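Fivent Tile & Floor — Questions we get all the time

Last updated Apr 2, 2024

Do you do small jobs?
Yes. Entryways, one column, a shower niche, a single step. Minimum charge is $300, which covers the visit and up to half a day of work. Materials extra.

How do I get a quote?
Send the form. Rough measurements are fine, we remeasure anyway. Tell us what floor is there now and what is under it if you know. Don't know? Say so.

How long until you can start?
Right now we are booking into May. Grout repairs sometimes get squeezed in sooner. Ask.

Can you tile a column or a wall end?
Yes, we do a lot of these. Small square tiles are the way to go — easier to work around corners, fewer ugly slivers. Big tiles on a narrow column mean a lot of cutting and you pay for the cutting.

Do the tiles come one at a time?
The small ones mostly come on mesh sheets. We lay sheets where the wall is flat and go tile by tile at the edges. If the wall is badly out of plumb we'll tell you before we start, and the fix is priced separately.

White grout with dark tile, good idea or not?
Looks sharp, and we like it with maroon or any deep red. It makes every line show, so the spacing has to be right. On walls and columns, go ahead. On a floor by the front door, think twice. Gray hides more.

Can I mix in glass mosaic?
Sure. A band of glossy glass at the top of a column is a popular one, matched to the same grid as the tile under it so the lines run straight through. Glass throws color around depending on the light, so look at a sample in your own house, morning and evening, before you order.
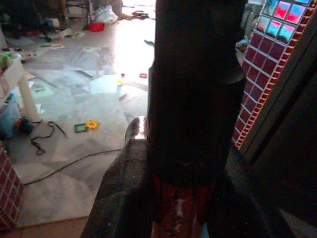 Same goes for the matte stuff by the way. Dark red can go almost brown in a dim hallway. We lend out sample sheets for a week, no deposit.

What is the difference between Perrin and Fondell?
Those are our two house lines. Perrin is the small square ceramic, matte or satin. Fondell is glass. Both fit the same grout spacing, so they can go side by side with no fudging. Perrin is the cheaper of the two.

How many colors?
Perrin comes in 13. Fondell changes, check the sample wall. Discontinued colors are gone when they're gone, so buy a spare box.

My floor changes from marble to something else at the doorway. What do you do there?
Depends on the height. If both sides are level, a thin metal strip or just a clean grout joint. If one side is higher we put in a proper step edge or a sloped piece. Beige next to marble is an easy match, most people go a shade darker then the stone.

Do you work with marble?
We lay it and seal it. We don't polish it, you need a stone shop for that. And keep vinegar and lemon cleaners off it please. Etching doesn't wipe away.

Can you tile over old tile?
On a wall, often yes, if nothing sounds hollow when we tap it. On a floor, usually no — you lose height at the door and then the door won't open. We check on the visit.

What does a typical column cost?
Floor to ceiling, four sides, Perrin, white grout: $700 and up for labor. Glass band adds to that. A full entryway with floor, step and two columns can reach $3000. Written quote first, always.

Do I need to move furniture?
Please clear whatever you can. We'll shift a bench or a shoe rack, not a piano. Cover anything in the next room too, dust travels.

How long before I can walk on it?
A day for light foot traffic, longer in a cold hallway. Columns and walls — don't lean anything on them the first night. Sealer goes on later if your grout needs it, we come back for that at no charge.

How do I clean the grout?
Warm water, drop of dish soap, soft brush. Dry it after. For white grout that has gone yellow try an oxygen cleaner, test a corner first. No wire brushes. No bleach on colored grout.

A tile came loose. Now what?
Keep the tile! Put it in a bag with any peices and call us. Work we did is covered for two years. Work somebody else did, we can usually reset it under the small job minimum.

Do you sell the adhesive and grout too?
Yes, at the counter. We stock Cludenus for both. Bring the wall size and we'll work out the bags with you. Unopened bags can come back within a month, with the receipt.

Still stuck?
Use the contact form, pick "other". Photos help a lot, one close up and one from across the room. We answer by the next working day.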